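Home | About us | What we pack | Visit | Contact

About Grindilside

Hello, I'm Kamran Tabrizi, and Grindilside is my little packing shop in Kornbridge. I started it with 7 customers and a borrowed table, and I still do far too much of the taping myself! Small boxes are what I love best, and a bit of tartan always cheers me up.

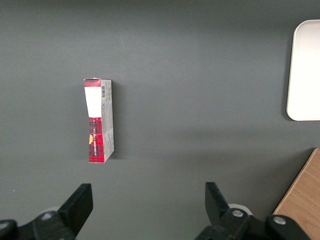 What we do

We take odds and ends from small makers and get them ready to send. The grey table is where everything gets looked over, and I like a box stood on its end so I can check the corners.
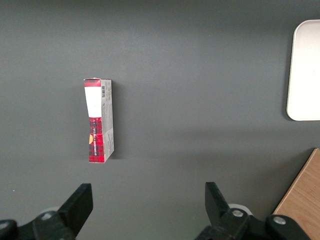

A creased box doesn't bother me much if what's inside is fine, but I'll always ring you before it goes out (Ansari, our oldest customer, wants every dent reported, and fair enough).

Last year we sent out 1,279 parcels, most of them for makers within 20 miles.

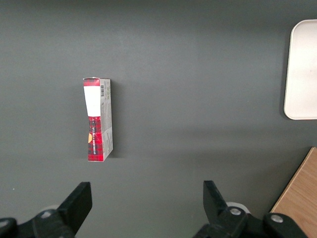

Labels are my fussy subject. I want the address well away from anything the courier needs to scan, so with a carton like the tartan one, the barcode up near the top of the pale side stays uncovered. Podemora taught me that one, after 40 parcels came back in July.

Bottles go on a tray until I've found them a box. 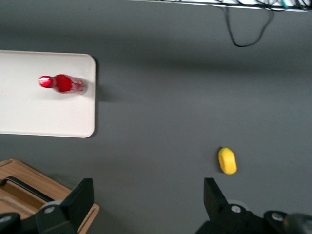
Red bottle on the white tray, with a bit of yellow nearby.

Recent
Our packing prices
Sending glass by post
Where to find us in Kornbridge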